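Print this article | E-mail this article

Search the archive Go

In praise of the boring demonstration

by Sizwe Jacobs

I have been arguing with people about robot data since June, mostly over bad coffee, and I'd like to get the whole thing down in one place so I can stop repeating myself at dinner.

The argument goes like this. If you want a robot arm to learn an everyday job - standing a bottle up, moving a cup from a seat to a table - you can have a person drive the robot and record that, or you can give the person a gripper to carry around, with a camera on it, and record the person. The second way is much cheaper and a lot quicker. You don't need an arm for every operator. You need a room, some furniture, and people who don't mind picking up cups.

I came around to the second way slowly. I was one of the ones who said it would never transfer, that a human wrist does things no arm can do, that the policy would learn a lovely motion and then hit a joint limit and sulk. Some of that does happen. But it happens less than I said it would, and I said it pretty loudly, so I owe a few people a drink.

What I want to complain about is what we've done with the cheapness. Once it gets easy to collect demonstrations, everyone starts bragging about how many they have. I sat through a talk on the Nirken set where the big slide was a number, 3,000, in type you could have read from the parking lot. The tasks got one line. The objects got half a line. I put my hand up and asked how many of the 3,000 were the same cup in the same spot, and the speaker (a perfectly nice person!) said they'd have to check. 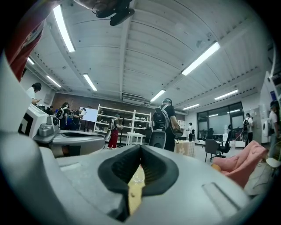
Vol. 12, No. 4

So we checked our own. My group trained the same small policy twice on a tabletop pick and place task. The first run used 200 demonstrations that one good operator had done at one table, all smooth, all quick, all pretty much alike. The second used 200 from a mixed bunch of people who had been told to move to a different surface whenever they got comfortable. Some of those were ugly. People missed, backed off, came in again from the side. One person went at everything from so far above that we argued for a whole afternoon over whether to throw those out. We kept them.

The ugly set won. On the table from the first set, the two policies were close enough that I wouldn't bet my lunch on either one. Move the cup to a chair, though, and the smooth policy fell apart. It would go down confidently to the height where the tabletop used to be and close on air. The policy from the mixed set would hover, drift a little, and then mostly get it. It looked nervous. I've grown very fond of how nervous it looked.

Now, this is one task and one lab, and my colleague Govindasamy has told me several times that I'm getting carried away. Her view is that the mixed set had more surfaces *and* more people *and* more mistakes in it, and I've been handing all the credit to the mistakes because I like the story. She's right that we didn't separate them. I think the recoveries matter most, she thinks it's the surfaces, and we have a run planned that ought to settle it. Until then I get to have an opinion, and this is the page for it.

My opinion is that we should be spending our money on furniture. I mean it! Thrift store chairs, stools, a wobbly table, cloths with patterns on them. A mesh seat is a wonderful thing to put in a training set, with all those little holes and edges behind whatever you're trying to pick up. Lay a bottle on its side and you have a different problem from the one you had when it was standing. None of this costs much, and it does more for you than another week of the same clean pick.

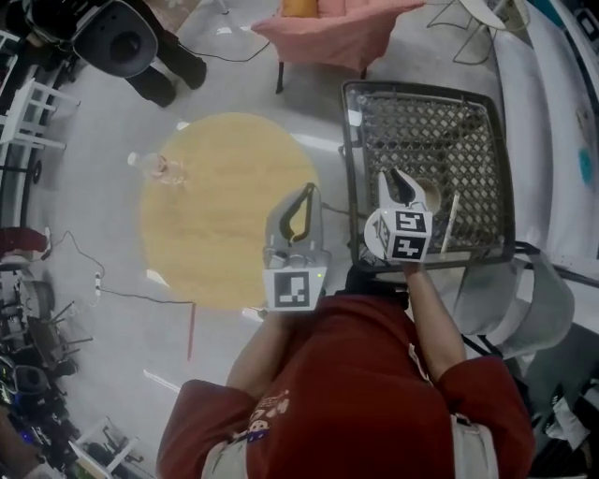
Two grippers, two surfaces: a round wooden tabletop and a mesh seat, with a paper cup and a bottle to work with.

People push back on this from two sides. The folks who like Skanex, with its tidy scoring, tell me that messy data makes results impossible to compare. Fair enough, if comparing is what you're after. I'd still ask what the score is worth once somebody changes the chair. And then the Jatum crowd tell me that scale fixes everything, that if you collect enough, the variety comes along by itself. I don't see why it would. An operator who is paid by the demonstration and left alone will find the easiest spot in the room and stay there. I would too. I've done it, and I have the recordings to prove it - a long string of me, at one corner of one table, getting faster and faster and teaching the robot nothing new.

What I'd like is for papers to report the dull stuff. How many surfaces, how many heights, how many different hands held the gripper. Whether failed attempts were cut, and who decided what a failure was. Put that in the table next to the big number, in the same size type. Reviewers could ask for it tomorrow.

And keep the takes where somebody fumbles. We were deleting ours for months, and I wish I had them back.

Page last updated 11th April

Print this article | E-mail this article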